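Garage Floor Coatings in Ornthorpe: Questions We Get, Answered Plainly

Skilstead Floors coats concrete in Ornthorpe and the towns nearby. We get asked the same things on most estimates, and a lot of what people have read elsewhere is wishful.

Will a coating really last a lifetime?
Ask whose lifetime. We have seen "lifetime" coatings peel by the second winter. A properly ground and coated garage floor should go many years, but we won't put a number on a slab we haven't looked at. Be wary of anyone who will do it over the phone.

Do I need the slab ground first, or is acid washing enough?
Grinding. Acid etching is cheap and quick, and some crews like it for that. It doesn't remove old sealer or tire residue, and coatings don't stick well to either.

Will a matte finish hide dirt?

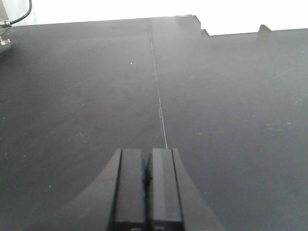 Matte is the finish people ask for most, usually after a salesman has told them it hides everything. It hides glare. On dark gray, faint smudges, pale specks and whitish scuffs can still be seen, and a light seam line shows up clearly against the darker color around it. If marks bother you, pick a mid-tone with flakes - and look at a sample that has been used for a while, not one fresh out of the box.

How long before I can park on it?
Our standard system needs 48 hours before foot traffic and longer before cars. The one-day products do cure faster. They also give the crew less time to fix a mistake, and that part tends to be left out of the brochure.

What about moisture?
We test every slab before we quote. The test plate stays down overnight. If the reading is too high, we'll tell you to sort out the drainage first, even if it costs us the job. A coating is not a waterproofing system, whatever the label suggests.

Is Eteck better than Tshabalala?
We have used both. Eteck goes down easier in cold weather and Tshabalala has the wider color range. Once they're on a well-prepared floor, we can't see enough difference to argue about. 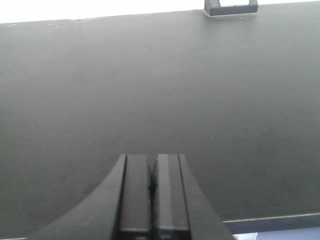

Pricing and Booking

What does an estimate cost?
Nothing within 28 miles of the shop. Past that it's $100, taken off the bill if you hire us.

Is there a minimum charge?
Yes, $425, even for a small patch. Moving the grinder takes the same effort either way.

Who do I call?
Ask for Zanele Sithole. She does the scheduling and is out on Friday afternoons.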